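Cortinas grises, por fin

21 de julio de 2018

Llevaba desde marzo con una sábana clavada encima de la ventana del dormitorio. La casa da al este y en verano entra el sol a las seis y pico. La sábana tapaba algo, poco, y cada vez que abría la ventana se soltaba de un lado. La semana pasada me puse con las cortinas y ya están colgadas, así que apunto aquí cómo lo he hecho, por si a alguien le sirve y porque dentro de dos años, cuando toque hacer las del salón, no me voy a acordar de nada.

Primero, la tela. Miré cortinas hechas y no me cuadraba ninguna. La ventana es ancha y baja, y encima tiene un radiador debajo, con lo cual las largas hasta el suelo no me valen. Las que venían cortas eran de cocina, con florecitas o con cuadros. En Lundgren tenían un modelo liso, opaco, pero solo en dos largos y ninguno era el mío. Al final decidí comprar tela por metros y hacer yo el dobladillo, que es lo único que hay que saber hacer en una cortina.

La tela la compré en Sakent, que es la tienda de retales que hay detrás del mercado. Quería algo gris oscuro, con cuerpo pero sin llegar a ser de tapicería. Me sacaron tres rollos. Uno brillaba demasiado, otro era precioso pero se arrugaba con mirarlo, y el tercero era una sarga gris carbón que me gustó en cuanto la toqué. Tiene ese dibujo en diagonal muy fino que de lejos no se ve y de cerca le da un poco de vida. Me llevé lo que quedaba en el rollo, 386 centímetros. Con eso me daba para los dos paños y me sobraba un trozo.

Antes de cortar la lavé. Esto lo aprendí por las malas con unas fundas de cojín que después del primer lavado no le entraban al cojín. La metí en la lavadora a treinta grados, sin centrifugar apenas, y la tendí doblada por la mitad sobre dos cuerdas. La volví a medir ya seca: 356 centímetros. Treinta menos. Si la llego a coser sin lavar me quedo con unas cortinas por encima del alféizar.

El siguiente paso es plancharla, y ahí se me fue una tarde entera. Una pieza así de grande no cabe en la tabla y hay que ir moviéndola, y mientras planchas un extremo el otro se está arrugando en el suelo. Lo que mejor me funcionó fue poner una manta doblada encima de la mesa del comedor, con una sábana vieja encima, y planchar ahí. Vapor al máximo y siempre en el sentido del hilo. La sarga, si la planchas en diagonal, se deforma, y luego el bajo te queda con ondas y no hay manera de enderezarlo.

Para cortar usé la regla larga y un jaboncillo blanco. Medí desde el orillo por los dos lados y en el centro, tres marcas, y las uní. Parece una tontería, pero la primera vez que corté una cortina medí solo por un lado y me salió con una caída de varios dedos. Las tijeras, las buenas, las que en casa solo se usan para tela y están escondidas en un cajón para que no las coja nadie para abrir paquetes.

El dobladillo de abajo lo hice doble y bastante ancho, de siete centímetros (70 milímetros, para los que medís en milímetros, que los hay). Un bajo ancho pesa más y ayuda a que la cortina caiga recta. Primero doblas un centímetro hacia dentro y planchas, luego doblas los siete y vuelves a planchar, y entonces pones los alfileres. Los alfileres van perpendiculares al borde. Si los pones a lo largo, cuando llegas con la máquina tienes que ir parando a sacarlos y la tela se te mueve.

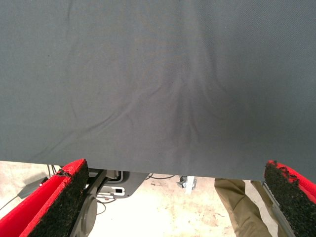 Con las telas oscuras cuesta ver si el bajo va recto. La costura se pierde, la marca del jaboncillo se borra con los dedos y con luz artificial todo parece igual. Yo trabajo siempre de día y al lado de la ventana, y cada palmo y medio paro y miro. También conviene estirar el bajo entre las dos manos antes de coser. Si al tirar se forman arrugas que van en abanico hacia arriba, puede que solo sea la tensión, pero si al soltar siguen ahí es que el doblez está torcido respecto al hilo. En ese caso quito los alfileres de ese tramo, vuelvo a planchar y lo pongo otra vez. Me pasó en el primer paño, justo en el medio. En el segundo no.

La máquina es una Jollum de segunda mano que tiene ya sus años y que hace punto recto, zigzag y poco más. Para esto sobra. Aguja del 90, hilo de poliéster gris oscuro y puntada de tres milímetros y medio. Probé antes con un retal y menos mal, porque traía la tensión de coser algodón fino y me hacía bucles por debajo. La bajé un punto y bien.

Los laterales los dejé con el orillo en un lado y con dobladillo estrecho en el otro. Sé que hay quien corta siempre el orillo porque encoge distinto que el resto. Yo, habiendo lavado la tela antes, lo dejo. Si dentro de un año tira, ya lo cortaré.

Arriba tuve más dudas. Las opciones eran cinta fruncidora, ollaos, trabillas o una jareta para pasar la barra. La cinta fruncidora da un aspecto más de cortina de toda la vida, pero hay que calcular el doble de tela y yo no la tenía. Los ollaos son muy cómodos para correr, pero no me gusta el ruido que hacen, y como el dormitorio es pequeño lo iba a oír cada mañana. La jareta es lo más fácil de coser y lo peor de usar, porque la tela se atasca en la barra. Me quedé con anillas de pinza. No hay que coser nada, se cuelgan y se descuelgan en dos minutos para lavar, y si te has equivocado de largo se puede corregir un poco moviendo las pinzas.

Las anillas y la barra son de Flevska. Compré un paquete de 19 anillas, que me pareció un número rarísimo para vender anillas, y sigo sin entenderlo. He puesto nueve en cada paño y la que sobra está en el cajón de los tornillos. La barra es negra mate, extensible, y según la caja aguanta mucho más peso del que le he puesto. Lo de atornillar los soportes fue lo de siempre en esta casa: en un lado la pared es maciza y en el otro se deshace. En el lado malo tuve que rellenar el agujero, esperar al día siguiente y volver a taladrar con una broca más fina.

Una cosa que haría de otra manera: colgué la barra casi pegada al marco de la ventana y entra luz por arriba. No mucha, una raya, pero a las seis de la mañana una raya en el techo se nota. Si la hubiera puesto un palmo más alta no pasaría, claro que entonces tendría que haber cortado los paños más largos y no sé si me daba la tela. Para el salón lo tendré en cuenta.

Las colgué sin coser del todo el bajo del segundo paño, solo hilvanado, y las dejé así dos noches. Es un consejo que leí hace tiempo y que vale la pena seguir. La tela colgada cede un poco por su propio peso, y si coses el bajo definitivo antes de que ceda, luego puede quedarte más bajo de un lado. En mi caso bajó medio centímetro en la esquina derecha. Lo corregí, planché y ya cosí.

Al descolgarla para rematar aproveché para darle un repaso con el rodillo quitapelusas. Las telas oscuras lo cogen todo, y en casa hay una manta de lana blanca que suelta pelo como un animal. Cada vez que la muevo aparecen hilitos en la cortina. Imagino que habrá que cambiar la manta de sitio.

De oscuridad estoy contento. No es una tela opaca de las que llevan goma por detrás, así que no se queda la habitación como un cine, pero se puede dormir. Estos días me he despertado con el despertador, cosa que no me pasaba desde el invierno. También se nota algo en el calor, sobre todo si bajo la persiana hasta la mitad y corro la cortina antes de salir de casa.

El color me preocupaba. El dormitorio tiene las paredes blancas y los muebles de madera clara, y tenía miedo de que dos paños tan oscuros se comieran la habitación. Abiertas casi no se ven y cerradas pesan un poco, pero cerradas están de noche, así que me da igual. De día la sarga coge la luz de lado y se ve más clara.

Del trozo que sobró he guardado una tira larga para hacer dos alzapaños. Todavía no sé si les pondré corchete o un botón. Tengo unos botones grises de un abrigo viejo que podrían quedar bien, pero solo hay tres iguales y me harían falta cuatro. También me pidieron en casa una funda para la máquina de coser, que ahora vive debajo de una bolsa de plástico, y con lo que queda igual me llega.

La sábana de la ventana la he lavado y la he cortado en trapos. Tenía los agujeros de los clavos y una marca amarilla de todo el sol que se ha llevado, no daba para mucho más. Los agujeros de la pared siguen ahí. Hay que comprar masilla.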